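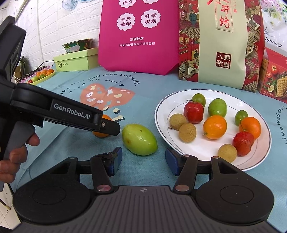 How many examples does a robot need before it can pick up a piece of fruit?
More than the sales deck says, and we won't give you a number until we have seen your table, your lighting and your fruit.

About Rusa

Rusa collects demonstrations for companies that train robot arms. People hold the grippers in their own hands and do ordinary jobs with them: reach, close, lift, put down. The recordings go to the customer, who trains whatever they are going to train. We don't build the model and we don't make promises for it.

Sowmya Palaniappan and Hildegard Hagedorn started the company after working together at Jatoi, where they spent two years cleaning up recordings other people had bought by the hour. In one delivery of 2000 grasps, the same apple sat in the same spot nearly every time. The model did very well on that apple.

How we work

We record in kitchens and on dining tables, with the printed tablecloth left on and the shopping bags left standing. A bare white bench gives cleaner footage, and we have yet to see a customer who lives on one. Small round things get a lot of our time. A jujube and an orange are both fruit on a spreadsheet, but the hand has to open and approach differently for each.

Each collector does 30 practice runs that we throw away. After that, a session stops at 50 recordings, even if the collector feels fine. Tired hands get sloppy - and the sloppiness gets learned along with everything else. Fumbled grasps are kept and labeled as fumbled. Some buyers ask us to delete them. We will, but we'll argue first.

What we doubt

We doubt that more data fixes bad data. We doubt most success rates, including ours, when the test was run in the room where the recordings were made. Our Wendach set is tested at the Damholm office for that reason, and the scores drop when it travels. We publish both.

Visits

There are 42 of us, mostly part-time collectors. Customers can sit in on a session any Wednesday. Bring objects you think will give us trouble.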